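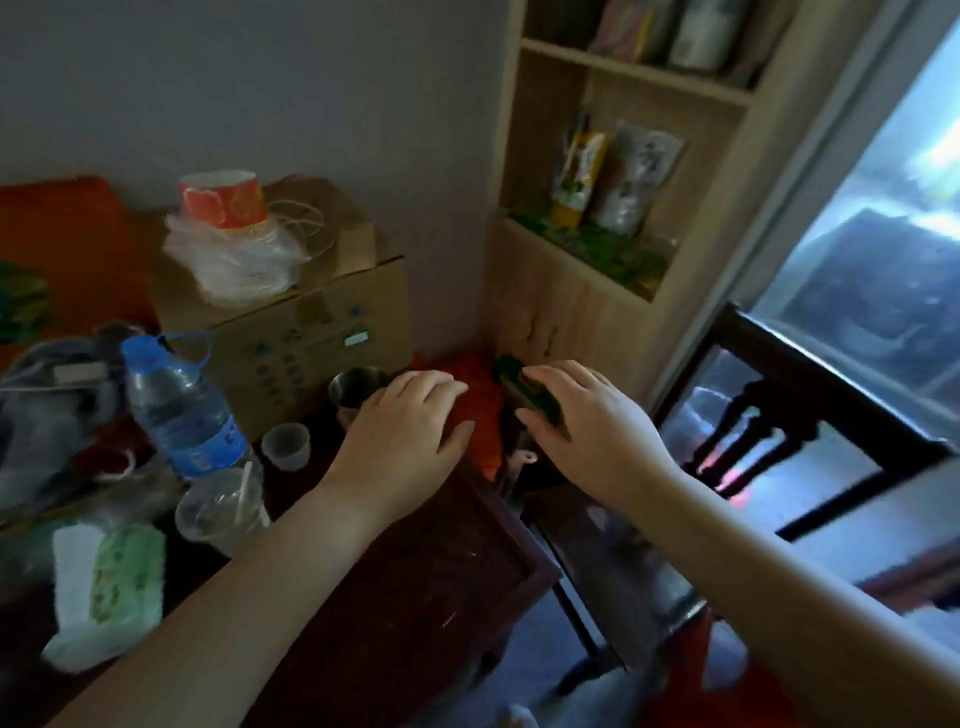
A week at Rarnolstead: what to know before you go

Rarnolstead is a small seaside town with a long beach, a working harbour and enough to do to fill a week without much driving. Several readers asked about it after our spring newsletter, so this item covers where to stay, how to get about and what is worth your time.

When to go

June is a good month. The days are long, the sea is just about warm enough to swim in and the schools have not broken up yet. Prices go up sharply once they do. September is also pleasant, although some of the boat trips stop early and the beach kiosk shuts when the weather turns. Winter visitors will find most of the cafés on the front closed, but the pubs stay open and the walks are quiet.

It can be windy at any time of year. Take a jacket even if the forecast is good, and something to peg down the corners of a picnic blanket.

The beach

The main beach is sandy and shelves gently, so it suits families with young children. Lifeguards are on duty in the middle section in summer, from ten in the morning until six. The flags are moved with the tide, so check where they are when you come back from lunch.

The northern end is more pebbly and much emptier. Dogs are allowed there all year. On the main beach they have to stay off the sand between May and September, and there are signs at each set of steps. There are toilets and a cold shower by the slipway, and another block in the car park behind the bowling green.

At low tide you can walk round the rocks to Marsden Cove. It takes half an hour at an easy pace. The cove is cut off when the tide comes in, and the steps at the back were closed after a landslip, so there is no other way out. Tide tables are on sale at the harbour office and there is a copy pinned up outside it.

Where to stay

Most of the holiday lets are in the streets behind the front. They are terraced houses on the whole, often narrow, with steep stairs. If anyone in your party has trouble with steps, ask about this before you book. Parking is on the street and fills up by late afternoon.

The Dresari is the largest hotel in town and sits at the top of the hill. The rooms at the front have sea views and cost more. The rooms at the back look over the gardens and are quieter, particularly when there is a wedding on. Breakfast is included and non-residents can have afternoon tea on the terrace if they ring ahead.

The campsite is two fields back from the cliff. The lower field has electric hook-ups and the upper one is tents only. The shop there sells milk, bread and gas, but not much else.

Boat trips

Trips leave from the harbour from Easter onwards. The short one goes round the headland to see the seals and takes an hour. The longer one runs up the estuary as far as Zernton, where you have time for lunch before the boat turns back. Both depend on the weather, and the skippers decide on the morning.

Willy Vandenberghe has run the Zernton boat for 16 years and keeps up a commentary most of the way. He will point out the old lime kilns and the heron roost, which are easy to miss. Sit on the left going up if you want to see the kilns. The boat has a covered section with benches but no toilet.

Tickets are sold from the hut on the quay. The boat fills up in fine weather, so buy them the day before if you can. Cash and cards are both taken.

Walks

The cliff path is well kept and clearly marked. The stretch from the harbour to the lookout is 3 miles and has one steep climb near the start – after that it is mostly level. There is a bench at the top and usually an ice cream van in the lay-by. You can return the same way or cut inland through the woods, where it gets muddy after rain.

For something shorter, the path round the saltmarsh is flat and firm enough for a pushchair. The bird hide at the far end was rebuilt in 2000 and is always unlocked.

Eating out

There are two fish and chip shops. The one on the harbour has the longer queue and outdoor tables. The one on Church Street is cheaper and does smaller portions for children. The gulls are bold along the quay, so keep food covered.

For an evening meal, the pubs serve until nine. The Italian place by the station is worth booking. Several of the cafés on the front do a good breakfast, and most stop serving it at eleven.

Getting there and getting about

The train from Marsden runs hourly and the station is ten minutes from the beach on foot. The number 11 bus goes along the front, up to the Dresari and on to the campsite. The last one back up the hill leaves at half past ten in the evening. Day tickets can be bought from the driver.

If you are driving, use the long-stay car park on the edge of town. It is a good deal cheaper than the one on the seafront, and the bus stops outside.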